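Pumphrey: a small collection of laundry being dealt with

README, last touched in December

Pumphrey is a set of 423 photographs of household cloth at the stage between the pile and the shelf. There are shirts, towels, pillowcases, dishcloths, and a category named "other" that grew faster than we would have liked. If you want pictures of neatly folded things, any department store will oblige you. We were after the part before that.

The collection was put together by Tayla Maihi and Beca Bevan. Tayla wrote the labels. Beca rewrote some of them, and the arguments are preserved in notes.txt for anyone with a free afternoon.

What you get

photos/ has the pictures, in no order you would choose.
labels.csv has one row per picture.
notes.txt has remarks, corrections, and one recipe for stain remover that we do not endorse.
flulari/ is a leftover from the earlier naming scheme. Deleting it breaks the contact sheet script. We have tried.

Columns in labels.csv

item: our best guess at what the thing is. "Cloth" means we gave up, or never knew.
color: the plain word. Red is red. Tayla's first pass had "brick," "rust," and "tomato," and two of those were the same towel.
state: one of flat, folded, bunched, hanging, or heap. If a cloth is both bunched and hanging, state takes whichever came first to the labeler and the other goes in state_2.
tag: yes, no, or unsure. This refers to a sewn-in or attached label on the cloth itself. Other tags in the picture don't count, a rule we adopted after Beca had already finished a batch.
tag_text: what the label says, if it can be read. It usually can't. Please don't fill in "100% cotton" on a hunch.

Known problems

Fitted sheets. We have 17 pictures of them and agree on the state of none.

Socks were dropped from this version. They may return in the next, singly.

Towels folded in thirds and towels folded in half are both "folded." People have written to us about this with surprising feeling, and the answer is still no.

In 74 rows the item column says "cloth" and nothing more. Most of these are crumpled enough that a napkin, a T-shirt, and a small curtain would all look alike. Guesses are welcome in notes.txt, where they can't hurt anybody.

A sample row

item: cloth
color: red
state: bunched
state_2: hanging
tag: yes
tag_text: (blank)

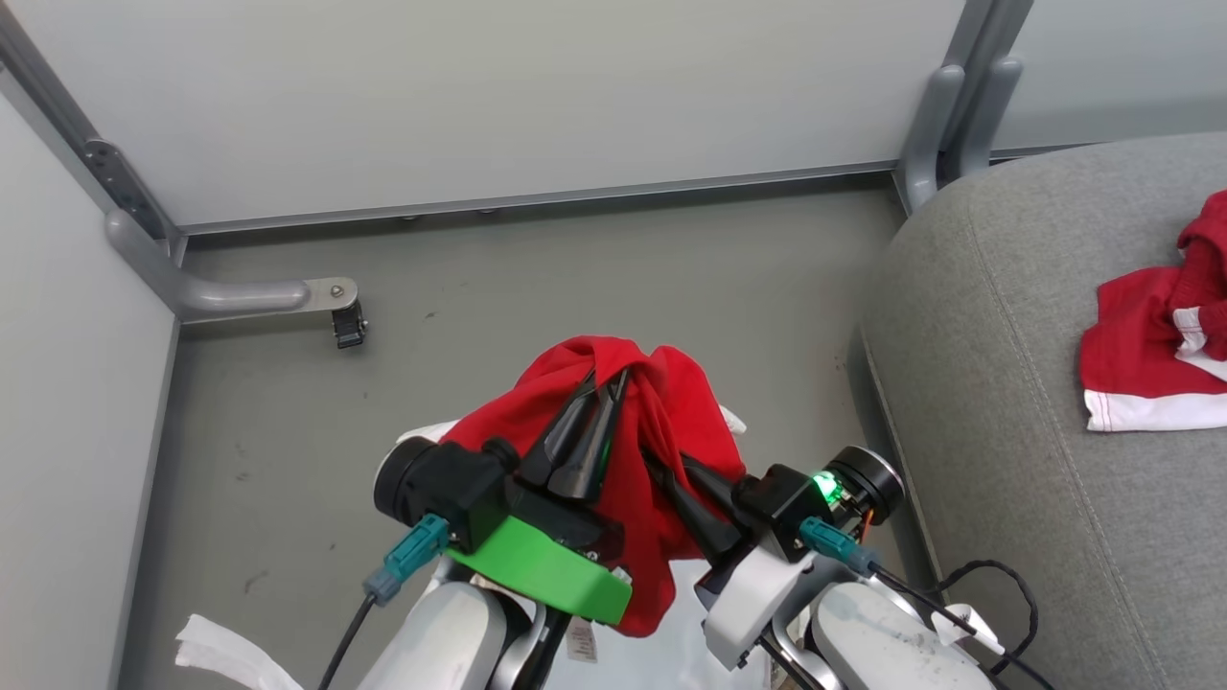
Red cloth, bunched and lifted, with its small white label hanging from the lower hem.

Beca would like it recorded that she voted for "hanging" first.

Using it

The contact sheet script is called tratmont and takes a folder name. It prints a warning about pidus.cfg every time it runs. The file does not exist and the sheet comes out fine.

Pictures may be cropped, but please keep the whole cloth where the whole cloth is there to keep. Labels hang off the bottom more often than you'd think, and a tight crop turns a "yes" into an "unsure" that one of us then has to go and fix.

Corrections

Send the picture number, the column, and what you think it should say. One correction per line. If you disagree with "heap" as a term, we have heard from you already, and version 2 will keep it.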